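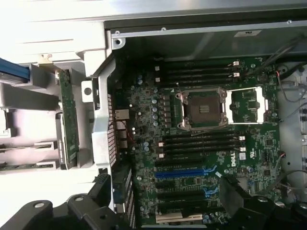

Dell workstation board with the CPU socket open.

Domeris Laneway Housing Study: progress report to the Skakov Fund, March

Work on the second stage continued through the period. The parcel survey now covers 1030 lots in the two inner wards, of which 548 back onto a laneway wide enough for a service vehicle. Lot depth, rear setback and garage condition have been entered for all of them. Heritage status is still missing for the Jacobs Street blocks — the city's register and the land titles disagree on lot boundaries there, and we are working from the titles until the city replies.

Eight building types have been drawn at a common scale. Six are ready for review. The other two, both corner walk-ups, need a second site measure.

The draft chapter on party walls and rear access went to Cakeo Press on Thursday. Their comments will be folded into the next version.

Spending is within the approved budget, apart from printing, where paper costs rose. We ask to move the unspent travel line to printing. The next report will cover the parking counts and the remaining drawings.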